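Support > Tickets > Irrigation controllers > Station faults

Subject: Station 3 runs at half pressure, station 5 skips on the second program
Product: Jekanell 8-station controller, indoor mount
Status: Closed – resolved on site
Priority: Normal

Initial report

Controller was installed last spring and ran without faults through the first season. Since restart in June two symptoms have shown up. Station 3 (drip line along the north fence) opens on schedule but the emitters at the far end barely wet the soil. Station 5 (lawn, rear) runs on program A and does not run on program B. The display reports no error for either one. Manual start works for both stations, with the same low output on station 3.

Supply is municipal water through a Nellivik pressure regulator and a mesh filter. Valves are 24 VAC, all the same model, in two boxes. Station 1 to 4 are in the front box, 5 to 8 in the rear box. Rain sensor is fitted and wired to the sensor terminals, jumper removed.

Requested information

1. Firmware version as shown on the info screen.
2. Static pressure at the hose bib, all stations off.
3. Pressure downstream of the regulator with station 3 running.
4. Coil resistance for stations 3 and 5, measured at the controller with the field wires disconnected.
5. Full program listing for A and B, including start times and seasonal adjust.

Reply from site

Firmware 2.20. Static pressure 48 psi. Downstream of the regulator with station 3 running: 13 psi on the gauge. Regulator is rated for 25. Coil resistance at station 3 is normal and matches its neighbors. Station 5 also normal, both wires checked at the strip. No continuity to ground on either one.

Program A starts 5:00 a.m., all stations, seasonal adjust 100 percent. Program B starts 5:40 a.m., stations 5 and 6 only, seasonal adjust 100 percent. Both are set to the same days.

Analysis, station 5

Program A has not finished when program B is due to start. The total run time for A is well over the 40 minutes between the two start times. On this firmware, overlapping programs are stacked, so B should wait and then run. Stacking is only applied if the option is enabled under Setup, Advanced, Overlap. With the option off, the controller drops any station in B that has already run in A within the same watering window. Station 6 was reported as running, but this may be the tail end of program A and should be confirmed against the log.

Action: export the log and confirm the time stamps for station 6. Set Overlap to Stack. Leave start times as they are for now so that only one thing changes at once.

Analysis, station 3

A downstream reading of 13 psi against a 25 psi regulator with 48 psi upstream means one of the following: restriction at the filter, a failing regulator, or flow on station 3 far above what the regulator can pass. The other drip station, 4, shares the same regulator. Please run 4 alone and read the same gauge. 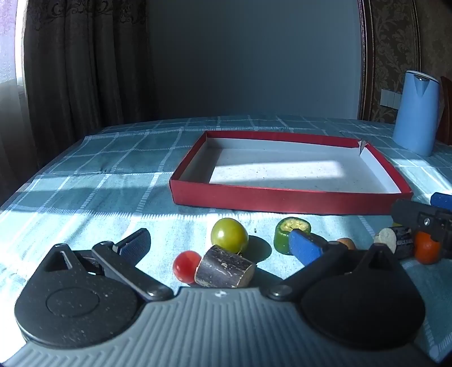 If station 4 reads close to 25, the filter and regulator are sound and the fault is on the station 3 lateral. If station 4 also reads low, shut off the supply, unscrew the filter bowl and inspect the mesh before replacing anything. Check the arrow on the regulator body as well. A reversed regulator will pass some water and can look like a partial blockage.

Reply from site

Station 4 alone: 24 psi. Filter opened anyway, small amount of sand, rinsed and refitted. No change to the station 3 reading. Arrow on regulator is correct.

Log exported. Station 6 entries are all inside program A. There are no entries for B at all on the days in question. Overlap was set to Off. Changed to Stack.

Next step, station 3

The fault is past the valve. Walk the lateral with the station running and look for pooling, then check the fittings. If the line is under mulch, pull the mulch back at each tee. Barbed fittings from Aksoy and from Skarnen are not interchangeable on this tubing – the Skarnen barb is slightly smaller and will hold when cold, then slip once the line has been in the sun for a few hours. The two are easy to mix up when they are loose in the same bag.

If no leak is found, cap the line at the midpoint and read the gauge again. A reading near 25 with the second half capped puts the leak in the second half. Repeat by halves.

Reply from site

Capped at midpoint: reading went up to almost 20 psi. Higher, but short of what station 4 gives. Walked the first half again and found a tee seeping under the edging. Second half had a tee fully separated behind the compost bin, where the water was running down into gravel and did not pool. Both tees were the smaller barb. Replaced with the correct part and clamped. Flushed the line before closing the end.

Station 3 now reads 24 psi and the far emitters are dripping at the same rate as the near ones.

Program B ran in full on Sunday after A finished. Log shows stations 5 and 6 under B with correct durations.

Resolution

Station 3: two slipped tees on the lateral, replaced. Station 5: Overlap option set to Off, changed to Stack. No hardware fault in controller, valves or regulator.

Notes for reference

Overlap returns to Off after a factory reset. It is kept through a power loss if the backup battery is good. Battery on this unit was not tested.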